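WARKEN BASEBALL CLUB SIGNS SHORTSTOP ELIAS MAHASNEH, MOVES FALL CAMP TO PRARSTEAD

WARKEN, 4th June - The Warken Baseball Club has signed shortstop Elias Mahasneh from Sandberg for the rest of the season, ending a search that began when the last shortstop took a job with regular hours.

Mahasneh, a switch hitter, batted .471 in the spring league at Sandberg and drew more walks than strikeouts, a ratio the Warken lineup has so far known only from reading about it. He will wear number 60, the only clean jersey in his size.

"Elias turns the double play the way it looks in the instructional videos," said head coach Rima Yammine. "Our infield has been turning it the way it looks in the other videos."

The club also confirmed that right-hander Ikechukwu Dauda will move from the bullpen into the rotation. Dauda threw 141 pitches over his last two outings, 136 of them fastballs, and has agreed to look into a changeup. Pitching coach Urs Wieser called the talks "cordial."

Fall camp moves in September from Ustden to the two-field complex at Prarstead. The Ustden diamond served the club well for many years, apart from left field, which slopes, and right field, which slopes the other way. Prarstead has covered batting cages, working lights and a mound built to regulation height - a feature our pitchers have asked us to stop describing as a luxury.

Camp is open to players entering their junior or senior year of high school. Each player will get timed runs, a throwing session and a written evaluation from Wieser, whose handwriting improves with every season. Catchers should bring their own gear. Players should also bring water and two bats, at least one of which they can hit with.

Registration questions and media requests go to Majdi Moussa at the club office, weekday mornings. He returns calls in the order he finds them.

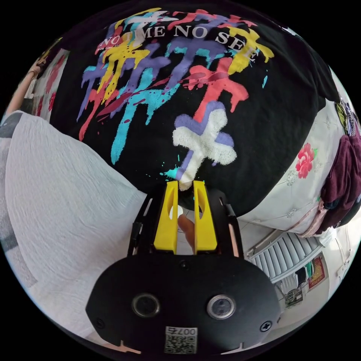 Mahasneh is expected to be in uniform for the next home series against Sandberg, where he still has a locker and, we understand, most of his socks.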